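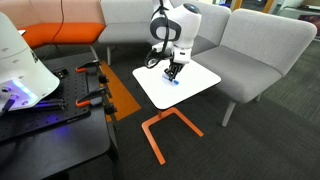

Page 2 of 4

Side tables, the small ones

Welcome back to the furniture pages! I've been wanting to do a page on little tables for ages, because they're the pieces I get asked about most and the ones I end up keeping (my own living room has far too many of them). Everything on these pages is for the Saturday swap at Vudside in February, and Shiuli Pramanik has kindly let me set things out early so I could have a proper look at them.

The white one with the orange base is my favorite of the whole bunch. I love a bright white top with rounded corners and a thin dark edge — it keeps all that white from looking too plain, and you don't bang your hip on a sharp corner on the way to the couch. And that orange! The metal opens out in a kind of V, and against dark grey carpet it really sings. The little blue thing lying on top, pale at one end and bright at the other, is not part of the deal, sorry.

The black table on the left has a rounded corner too, which I'm always happy to see. I'd put a black table by a window with a big leafy plant next to it, or use it as a desk if you're short on space like me. Black does show dust, so keep a soft cloth handy.

If you want to put your name down for the white one, send me a note through the Tranisden board and say which page you saw it on. I'm asking 200 for it, or a swap for a decent reading lamp — I'm still looking for one with a heavy base!

Page 3 has the stools, and the benches are on page 4.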